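4. Contact-Guided Pushing with a Cylindrical Tool

4.1 Task and Workspace

The planner described in Section 3 produces a sequence of short, straight pushes that bring a set of small objects into a requested arrangement. This section describes the software that carries out those pushes on the physical arm. The system, called Derneo, runs as three processes: a perception process that estimates the planar pose of every object, a planning process that selects the next push, and a control process that moves the tool and stops it when the result departs from the prediction. The processes exchange messages through Bruken, the logging and transport layer used in our earlier work.

The tool is a plain cylinder mounted at the wrist and held vertical at all times. Keeping the tool vertical reduces the problem to two dimensions. A command to the arm is then a start point, a direction, a distance, and a speed. The height of the tip is fixed for the whole trial and is set once during calibration, when the tip is lowered until it touches the board and then raised by 2 mm. The board defines the working plane, and its outline defines the limits within which the planner may place a tool path. Any path that would carry an object over the edge of the board is rejected before execution.

The objects are plastic blocks with different footprints, among them cylinders, stars, a cube, a triangular prism, and a heart. The set was chosen to vary how a block responds to the same push. A cylinder may roll or slide depending on how it stands, a cube tends to rotate when pushed off center, and a star can catch the side of the tool between two of its points. Several blocks share a color, so color alone does not identify a block, and the perception process must use shape as well. Figure 4 shows the workspace with the tool close to the blue prism.

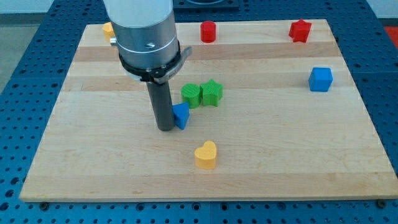
Figure 4. Workspace for the pushing trials. The tool is held just above the board, beside the blue triangular prism. The green cylinder and green star stand next to each other and must be separated by shape.

4.2 Perception

The perception process segments the image by color and then splits each color region into candidate blocks. For each candidate, the process compares the outline with stored templates and keeps the best match together with a confidence value. When two blocks of the same color stand close together, the color region covers both, and the split depends on the outline alone. Early versions of the software often reported such a pair as one large block of unknown shape. The current version fits two templates jointly whenever the area of the region exceeds that of the largest single template, and it accepts the joint fit if the remaining error is lower.

The arm itself hides part of the board in many configurations. A block behind the wrist may be visible only in part, and a template match on the visible portion is unreliable. Derneo therefore projects a simple model of the wrist and tool into the image and marks the covered pixels as unknown. A block that touches the unknown region keeps its last confirmed pose, and its confidence is lowered with each new image. Once the confidence falls below a threshold, the planner may not use the block as a target or as an obstacle with a known position. The controller then moves the arm aside and requests a new image before planning continues.

4.3 Push Selection

For each block that has not reached its goal, the planner samples 30 candidate pushes along the outline of the block. Each candidate is simulated with a quasi-static contact model, and the predicted pose is scored by its distance from the goal. A penalty is added when the swept area of the tool or the block comes close to a neighbor. Miklós Sipos implemented the collision check as a separate module so that the same code could be used both in simulation and on the arm.

The penalty has a strong effect on crowded boards. Without it, the planner prefers long pushes, which often disturb a neighboring block and create additional work. With the penalty, the planner selects shorter pushes and first moves a blocking object when no clear path exists. The choice of which object to move first is made greedily. A full search over orderings was tested by Kornél Bíró but increased planning time beyond what was acceptable for interactive use.

4.4 Execution and Recovery

The controller runs each push at a constant speed of 15 mm/s. During the push, the perception process continues to report the pose of the target whenever it is visible. If the measured pose departs from the predicted pose by more than a set tolerance, the controller stops the tool, backs it away along the path of approach, and returns control to the planner. The stopped push is recorded in the log with the predicted and measured poses, and these records are later used to adjust the friction parameters of the contact model.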